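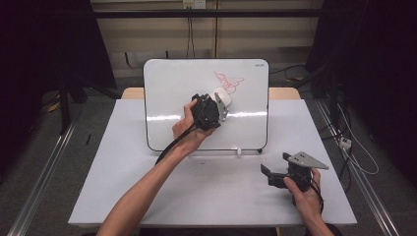

Holtisel open day, July 2025: the Prumby hand-held grippers

I went in expecting a sales pitch and mostly got one. Holtisel lets visitors hold a pair of Prumby grippers and do small chores, and the recordings are meant to teach a robot arm the same moves. My turn was wiping red marker off a tabletop whiteboard, eraser pad in the left gripper.

The grip is decent and the jaws close evenly. The body is bulky, though, and each one drags a cable down your arm that I never stopped noticing. Pressing a pad flat is harder than it sounds - you steer from the wrist and feel very little of the board.

We were told 50 wipes would be enough to train on. I asked to see an arm do it with a different board and was shown a slide. The older Negri set at the next stand felt lighter to me, but its jaws stuck twice.

Worth the trip if you want to try the hardware. I'd hold off on ordering until they show the arm working. 4 out of 6.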